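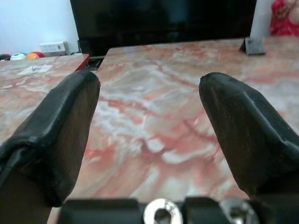 Okay, I promised a few of you a proper thread on marble-patterned tabletops, so pour yourself something, this is going to wander a bit. I've been living with cream and pink ones (with those coral streaks running through) long enough to have opinions.

**1/** First, the pattern. Everybody worries that red and salmon veining will take over the room. Mine settled in within a week. The cream and gray do most of the work, and the pink mostly shows up when the light is low, like it is at five o'clock in November.

**2/** It does change what you can put near it, though. My old orange placemats looked like a headache and went straight to my sister. Plain white plates are lovely. Dark green napkins are even lovelier, and I didn't expect to be a green napkin person at my age!

**3/** A lot of you asked whether to get one big table or put two side by side. I went with two because I can never leave furniture alone, and being able to pull them apart for a party is worth a lot to me. But you will have a gap. Please make peace with the gap before you buy.

**4/** Things I have lost down the gap so far: a teaspoon, a stamp, most of a cracker. A friend said to push the tables together harder. My floor slopes toward the window, so they drift apart again by Friday no matter what I do.

**5/** I did try felt strips from Okabe along one side and those helped with the drifting (and the awful scraping noise). They come in a pack of 100, so if you live anywhere near me, please come and take some. I mean it, I have a drawer full.

**6/** Matching the veins — don't. I spent one whole evening turning the second table around and around, trying to get the streaks to carry on across from one to the other. They never will. Let them run where they like and go to bed.

**7/** Cleaning! A busy pattern hides crumbs beautifully, and that is a blessing and also a trap. I wipe by feel now. Flat palm, slow pass, back edge first. You'll find jam you'd never have spotted.

**8/** For the wiping itself I use a damp cloth and a drop of dish soap, then a dry cloth right after. I bought the fancy Wikska spray once and it smelled wonderful and left streaks I could only see from the couch, which is where I sit all evening, so that was that.

**9/** Prices, for the two people who messaged. The big one was $269 at the Grusden outlet on Juvinmont Road, and I waited for the sale. Do measure your doorway. I measured mine after.

**10/** Next I want to sort out the chairs, which don't match anything, including each other. If you have a light table with pink in it, tell me what you sit on! Pictures very welcome, I'm nosy.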